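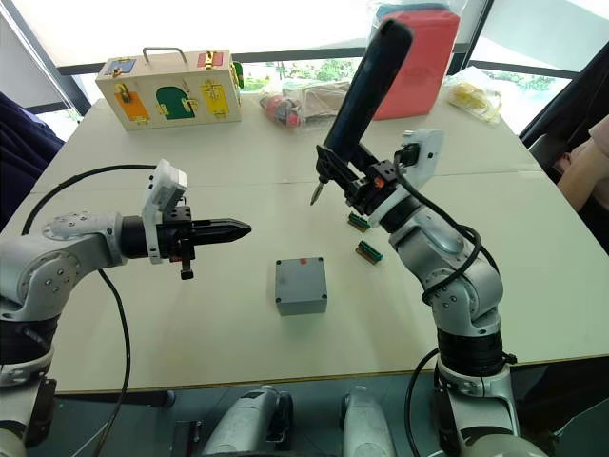
Two arms over the white table, Ullton open day

Water metering at Ullton: notes from the open day
5 June 2023, by Győző Szalai
3 min read

The Ullton site tests and repairs water meters for the Fondcombe supply district. The tour started in the flow hall, where domestic meters are checked in batches of 16. Each batch is clamped in series on one line, flushed to clear trapped air, then run at three flow rates. The discharge goes to a weighing tank. Mass is converted to volume using the water temperature at the outlet, and the result is compared with the change in each register.

Low flow takes the longest. A worn piston meter usually passes at the upper two rates and under-reads at the lowest, so a batch that fails there is pulled before the other runs are made. In January the hall tested 259 meters returned from the Kozma zone, and 159 were put back into service. 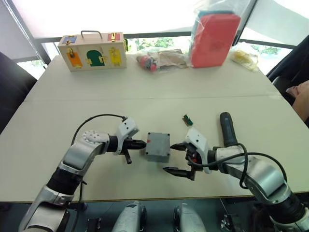 Why are old meters tested if they will be replaced anyway?
Test results show how quickly a given type loses accuracy, and the district uses them to set the replacement interval.

The second stop was the strainer bench. Most of the returned Kozma meters had sand in the inlet strainer, traced to a main that was relined by Nestoletti. Strainers are rinsed, dried and weighed, and the residue is sieved into three size fractions. Coarse grains block the strainer and reduce flow. Fine grains pass through it and score the chamber wall,
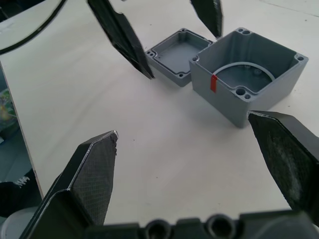 and scoring of that kind can't be repaired, so the chamber is scrapped and the brass body goes for remelting. The guide gave no figure for the share of bodies recovered.

The tour ended at the records office. Paper test cards are still filled in by hand for each batch and stored by street.

Contact | © 2023 Győző Szalai | Back to top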